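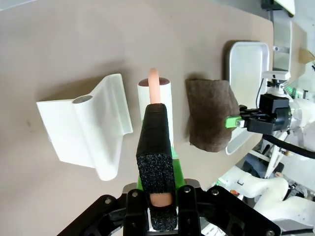

About Kallen

Kallen publishes reading and spelling assessments for elementary and middle schools. The materials cover kindergarten through grade eight and are used in district, charter and independent schools. Schools buy by grade band, and a license runs from August to the end of the following July.

The item bank holds 3554 items. Each one is tagged by grade, skill and level of difficulty, so a teacher can build a short check on one skill or assign a full term test. All items are reviewed by two editors and tried out in classrooms before release. Items that do not separate strong and weak readers as expected are rewritten or dropped.

How we started

Marit Lundgren and Howard Tapley wrote the first set of tests in Bomdale, where both taught fifth grade. The set had 200 items and was printed on paper. Nadège Texier joined as the third editor and designed the tagging system, which is still in use with small changes.

The online version, Tamihana, came later. It delivers the same tests on a school's own devices and scores all items except written answers. Paper copies remain available - a school can mix both formats within one grade.
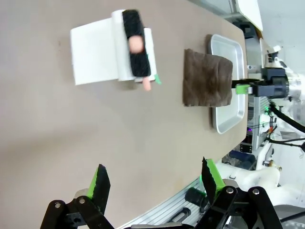

What a license includes

Term tests, skill checks and answer keys for the grade band
Scoring guides for written answers, with sample responses at each score point
Class and student reports, exportable as spreadsheets
One remote training session per school year

Extra training is priced by the half day. Schools with more than 1000 students on a single license should ask for a district quote.

Who we are

Marit Lundgren - Director
Howard Tapley - Editor, grades K to 4
Nadège Texier - Editor, grades 5 to 8
Isla Quinlan - School support and training
Keith Faulkner - Data and reporting

Student data

Student records are stored under the school's account and deleted 200 days after a license ends, unless the school asks for earlier removal. We do not sell or share student data.

Page last updated 24 December 2020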